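Projektbericht: Brauchen wir drei Kameras?
Awuor Obura, Gruppe Bundari
17 Kommentare · 26 Mal geteilt

Im November haben wir die Steuerung aus dem Kurs (bei uns heißt sie Ritley) mit einer zweiten verglichen, Drivden. Die Aufgabe war dieselbe wie im Vorjahr: Zahnräder greifen und auf die Stifte einer Platte setzen, alles in der Simulation. Laut Skript soll eine zusätzliche Kameraansicht die Erfolgsquote „deutlich“ verbessern. Ich war davon nicht überzeugt und bin es nach 274 Durchläufen immer noch nicht.

Wir haben drei Ansichten verwendet: schräg von oben, am Greifer und aus dem Raum.
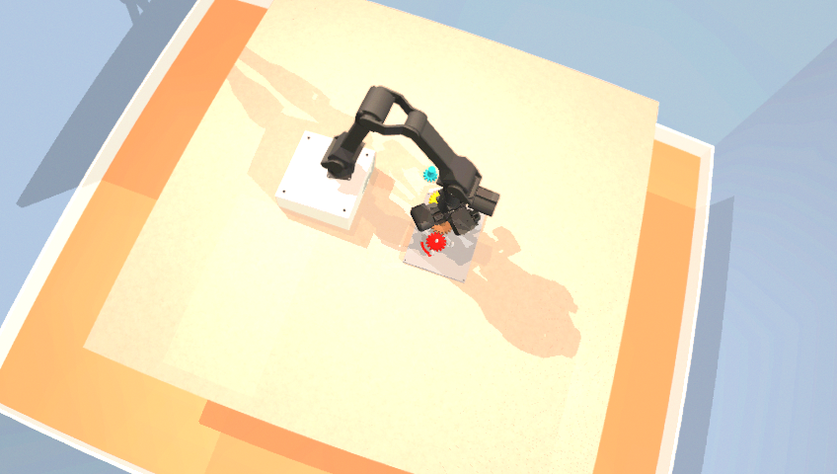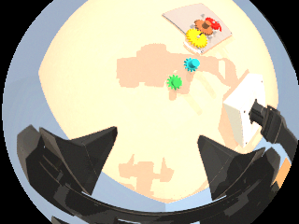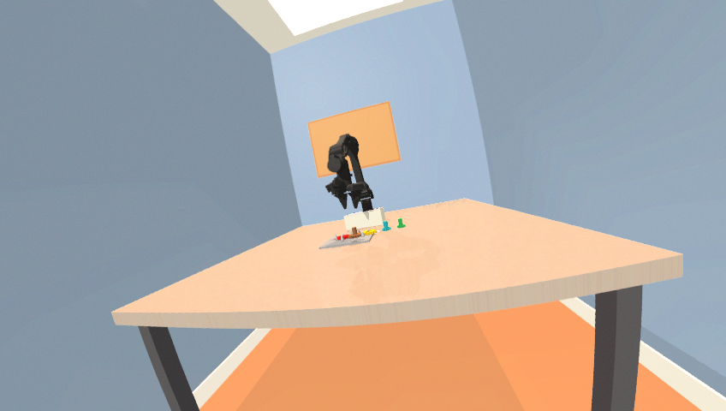 Abb. 2: Simulierter Arbeitsplatz mit Roboterarm und Zahnrädern. Das mittlere Bild zeigt die Ansicht am Greifer.

Mit Drivden und allen drei Ansichten kamen wir auf 58 Prozent, mit der Greiferkamera allein auf bis zu 23 Prozent. Das klingt nach einem klaren Ergebnis. Allerdings wurden die Startpositionen zwischen den beiden Reihen neu gewürfelt, und das haben wir erst beim Auswerten gemerkt. Wie viel vom Abstand an den Kameras liegt, kann ich also nicht sagen.

Die Raumansicht halte ich für schwach. Die Teile sind darin sehr klein, und ob ein Rad richtig auf dem Stift sitzt, konnte ich selbst kaum beurteilen. Die Ansicht am Greifer ist stark gewölbt. Bajwa, unser Entzerrungsskript, lief bei Ritley mit, bei Drivden nicht. Auch deshalb würde ich die beiden Steuerungen vorerst nicht gegeneinander ausspielen.

Offen ist noch die Reihe mit festen Startpositionen. Die Rechenzeit dafür ist beantragt.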